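Notes on hand-held demonstration, month two

Most of June went into the hand-held grippers, so this post is mainly about them. The teleoperation rig gets a section near the end. If you came from the last post wondering whether the retargeting bug was fixed, it was a sign error in the wrist roll, left side only.

Background for anyone new. There are two ways we collect demonstrations at the moment. One is remote control: an operator drives the arms, the arms do the work, and every joint angle gets logged as it happens. The other is hand-held: the operator picks up a pair of gripper devices and does the task directly, with no robot involved, and the motion gets mapped onto an arm afterward. The first gives data that the robot can certainly execute, and it is slow. The second gives data quickly, and some of it the robot cannot execute at all.

The task for this round is the one I have been calling Widow, after the codename on the original ticket. Pick up a folded cloth with both hands, shake it open once, lay it flat, fold in half, fold in half again, press. Five contacts per hand if it goes well. I chose it since it needs both arms for nearly the whole episode and because cloth punishes bad timing between them.

We recorded 297 episodes. Of those, 200 survived the first filter, which only checks tracking continuity and gripper width. The second filter replays each trajectory against the arm model and rejects anything outside the reachable volume or over the joint velocity limit. After that there were 144. So a little under half, and I had expected two thirds.

The losses are not evenly spread. Tracking dropouts come in bunches, mostly when both devices pass close together during the second fold. The velocity rejections are nearly all from the shake. A person shakes a cloth with a quick snap of the wrist and the arm has nothing to match it. I tried time-scaling those segments by a factor of 2 and the replay passes, but a slow shake does not open the cloth. It hangs there folded. For now the shake is being re-recorded with the instruction to lift and let the free edge drop.

A few procedural points that made a difference.

Rest position. Every episode starts and ends with the devices set down or held still over the padded surface, facing forward, more or less parallel. We hold for a slow breath before moving. The segmenter looks for that still period, and when operators skip it the episode boundary ends up somewhere in the first reach. I lost an afternoon to that.

Straps. Tighten them before the first episode and leave them alone. A loose strap lets the body of the device rotate against the hand, and the operator compensates without noticing. The compensation is in the data as a small wrist oscillation that the policy then reproduces faithfully.

Gaze. The head view is one of the inputs, so where the operator looks matters. Looking up between episodes is fine. Looking up during one takes the hands to the bottom of the view or out of it, and the episode should be redone.

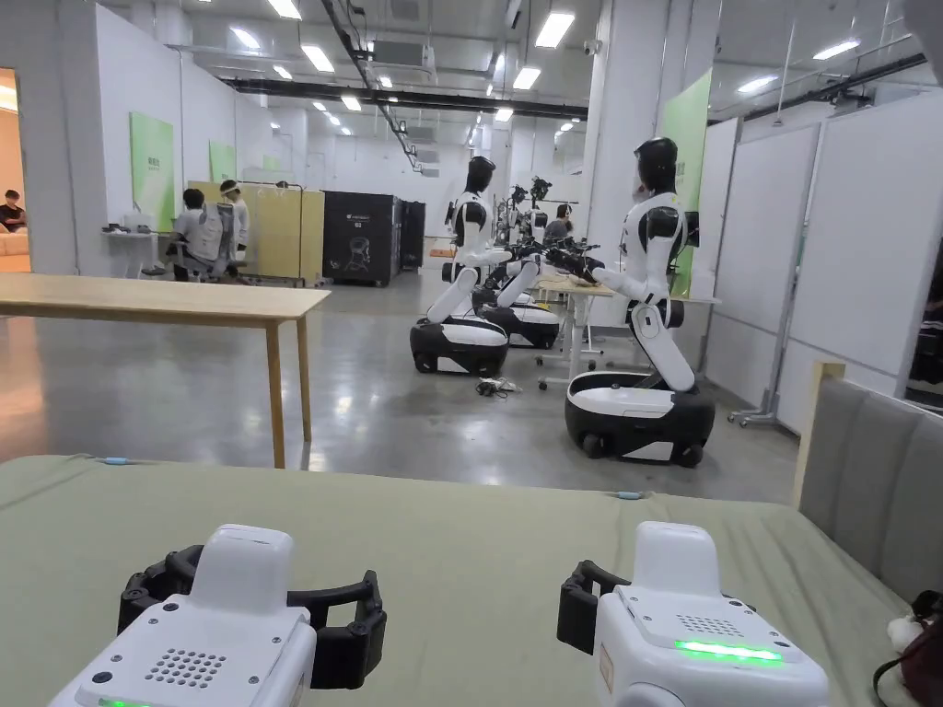
Why not collect everything by remote control, if so many hand-held episodes are thrown away?

Throughput, mainly. Remote-control episodes of the same task take long enough that, even after both filters, an hour with the hand-held devices leaves us with more usable data. Operators also tire faster on the rig, and the quality of the last few episodes in a session shows it. The cost is that hand-held data says nothing about how the arm behaves under load, so a small remote-control set is still needed on top.

On that small set. The rig uses a Flustbridge controller box between the operator station and the arms, and its default smoothing is too heavy for cloth. Fingertip closing lags the wrist by enough that the edge slips out before the grasp is complete. The smoothing constant is in the advanced page of the configuration tool and can be lowered without touching the safety limits. I went down in small steps until the arm started to buzz at rest, then came back up one step. Grasp success on the first fold improved immediately. I have not measured it properly and will not quote a figure.

The camera offset between the two collection methods is still unresolved. In the hand-held episodes the head view sits where the operator's head happens to be, which moves and differs by operator height. In the remote-control episodes it is fixed to the robot. Training on the mixed set without correction gave a policy that reached consistently short. Cropping and random shifts during training reduced the error but did not remove it. Asking shorter operators to stand on a step helped more than any of the augmentation, which was mildly annoying after a week of writing augmentation code.

Storage. Episodes now go to the Pleltside share directly after the first filter, with the raw recordings kept locally until the weekly cleanup. File names carry the operator number, task, session and episode. Please stop putting spaces in the task field. The loader reads it as two tasks.

Next round: the revised shake, a second cloth with a stiffer weave, and a try at starting from an unfolded heap. I also want to log the replay rejection reason inside the episode file, so that an operator can be told at the end of a session which movements were too fast. At present that information reaches them days later, by which time the habit is well established.

I will post the filter script once the hard-coded paths are out of it.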